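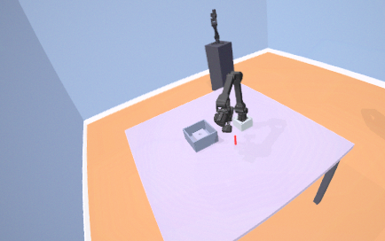
仿真里的桌子、灰盒子和白色小方块

2022-07-10

上午九点多到的实验室,空调还没开。把昨晚没跑完的那组重新提交了一遍,然后去楼下买了豆浆。回来的时候 Mabli Rees 已经在了,她在改夹爪的闭合速度,改之前没跟我说,所以我早上提交的那组用的还是旧参数。算了,留着当对照。

这门课的项目到现在拖得有点久。二月份选题的时候写的是“桌面抓取与放置”,老师批了一句“范围偏大”,我们没当回事。现在看他说得对。光是让机械臂把小方块夹起来,放进盒子里,就用掉了大半个学期。我们给这个项目起的名字叫 Udik,是 Mabli 随手打的几个字母,后来文件夹、报告封面、脚本前缀都用了它,改起来麻烦,就一直叫下来了。

今天主要做的事情是查下降那一段。手腕到了桌面上方以后,最后几厘米总是走得不稳,有时候偏左,碰到盒子的边。我原来以为是逆解的问题,换了两种初值,结果差不多。中午前把关节角一条一条打印出来看,发现目标姿态在插值的时候绕了远路,有一个关节转了大半圈再转回来。把角度先归到同一个区间以后再插值,这个现象就没有了。改动一共三行。找它花了一上午。

午饭在食堂吃的,土豆牛肉,偏咸。Mabli 没去,她说要等她那组跑完。

下午做随机化。盒子的朝向、方块的位置每次都重新取,桌面和墙的颜色先不动。墙的蓝和地板的橙是上一届留下来的设置,看久了眼睛累,但是换颜色会影响视觉那部分已经训练好的东西,现在不敢碰,等答辩完再说。随机化的范围我先给得小,盒子只在桌子靠里的那一块转。Mabli 觉得太保守,说这样测出来的成功率没有意义。我觉得先保证能跑通,再放大范围。讨论了一会儿,决定分两档,小范围的放正文,大范围的放附录。

跑了 1191 次,小范围那一档。失败的日志存下来有 40 份,我看了 11 份,眼睛就看不动了。看过的这些里面,多数是夹的时候方块滑出去,少数是放的时候松得太早,方块落在盒子边沿上。剩下的明天分一下,一人一半。
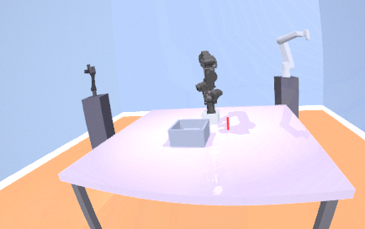 换个视角看有好处。正对着桌子的时候,夹爪和方块谁前谁后看不准,我有好几次以为已经对齐了,转到侧面才发现还差一截。以后每次检查都应该至少看两个角度。我在脚本里加了一个参数,可以指定相机位置,默认存两个。存图会拖慢速度,所以大批量跑的时候要关掉,这一条写进说明文件了,免得下次忘。

四点左右老师过来看了一眼,问为什么阴影这么重。我说是默认光源,没有调过。他说写报告的时候要交代清楚,光照条件也是实验条件。然后问我们进度,我照实讲了:抓取部分基本可以,放置部分还在看失败原因,报告写了方法那一章的前半。他没说什么,让我们下周交初稿。

Yulan Duan 晚饭后来借转接头,顺便坐了一会儿。她们组做的是双臂传递,仿真环境叫 Giltetton,是自己从头搭的,光是碰撞模型就返工了 4 次。她说现在最头疼的是两只手同时到位,一只等另一只的时候会抖。我把今天角度归一的事情讲给她听,她说回去也查一下。转接头她明天还。

晚上写了一个小时报告。方法那一章里坐标系的定义写得很乱,世界坐标、底座坐标、末端坐标混着用,我从头理了一遍,画了一张表。公式编号还没有统一。Mabli 写的那一节用的是另一套符号,明天要和她对一下,最好按她的来,她那一节更长。

另外记几件事。服务器的硬盘快满了,早期存的那些轨迹可以删掉一批,删之前问一下 Mabli。闭合速度的新参数要提到配置文件里,不要写死在代码中。红色那根细杆我们的脚本一直没有用到,要查一下是不是上一届的文件里带进来的,如果没有用,报告的图里最好去掉。

十点半离开实验室。新参数那一组已经提交了,预计跑到后半夜。回来洗了衣服,晾在阳台上。明天先看日志。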